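Music Performance and Community, Year Two
Project report: Starting a student wind orchestra from nothing
Handed in Tue 3 September

Why I chose this

I have played the clarinet since I was small, and I arrived at Bevholm fully expecting to find a wind orchestra. There wasn't one! There was a choir, a very good string group and a jazz band with a waiting list, but if you played the bassoon you played it in your bedroom. So for my project I decided to set one up, take it as far as a public concert, and write down what I learnt about how players are found, how a programme is chosen and what rehearsals do to a piece of music.

Finding the players

I put up notices in April, in the music block and then in every other building that would let me. By the end of the first fortnight 58 people had written back, far more than I had hoped for, although the balance was comical: flutes everywhere, a solid row of clarinets, plenty of saxophones, one oboe and no tuba at all. The tuba came in the end from Loltness, where the town band very kindly lent us both an instrument and somebody to play it.

Not everyone who wrote could come every week. We settled into a core group, with others joining for the bigger pieces, and I learnt to score out two versions of the same part so that a rehearsal could go ahead with half a horn section.

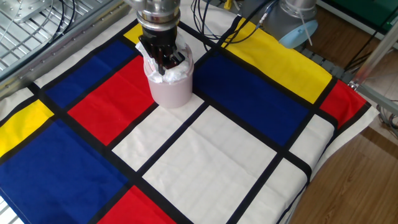 Lương thought the core group should have been fixed from the start, and said in the feedback that it was hard to feel part of a section when the person on the next chair kept changing. I think that is fair. If I ran the project again I would ask people to sign up for a whole block of rehearsals - and I would do it before choosing any music.

Choosing the programme

This was the part I loved most. I wanted a concert that moved, so I began with a short fanfare, went on to a suite of folk dances, and put the slow piece right in the middle where people had settled in and were ready to listen. The second half was a march, a set of film tunes (by popular demand, and they were a joy) and a new piece called Dukden, which I wrote for us over the spring.

Dukden lasts 7 minutes. It opens with low clarinets on their own, then the saxophones come in underneath, and the melody doesn't reach the flutes until well past halfway. I had worried they would be bored waiting. They told me they liked hearing it travel towards them!

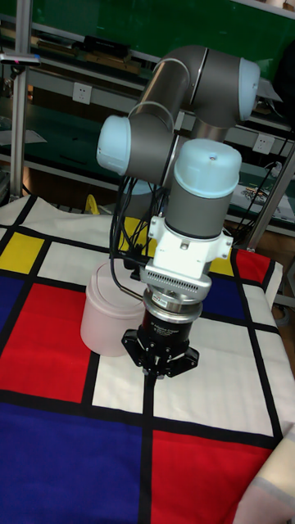 The budget was small. Hiring sets of parts took the largest share, followed by the hall, and I saved a good deal by borrowing stands and percussion from the string group, who couldn't have been more generous.

Rehearsals

We had 20 rehearsals in all. For the first few I talked far too much. I would stop after every wrong note, explain it at length and then wonder why the energy had gone out of the room. My supervisor suggested running a whole section before saying anything, and the change was enormous. People corrected their own mistakes the second time through, and I could spend my words on balance and phrasing.

Tuning was our weak spot. Chords that sounded lovely at the start had drifted by the end of the evening, especially in the upper woodwind. We began warming up with slow scales in unison, then chorales, and I asked the players to sing their notes before playing them. There was some giggling, but by the third week they were asking for it.

The concert

The slow piece was the best we had ever played it. The march ran away from me a little (my fault, I set off too fast), and the percussion hauled us back together within a few bars. Loltness have since asked us to share a programme with their band next spring, and we have said yes.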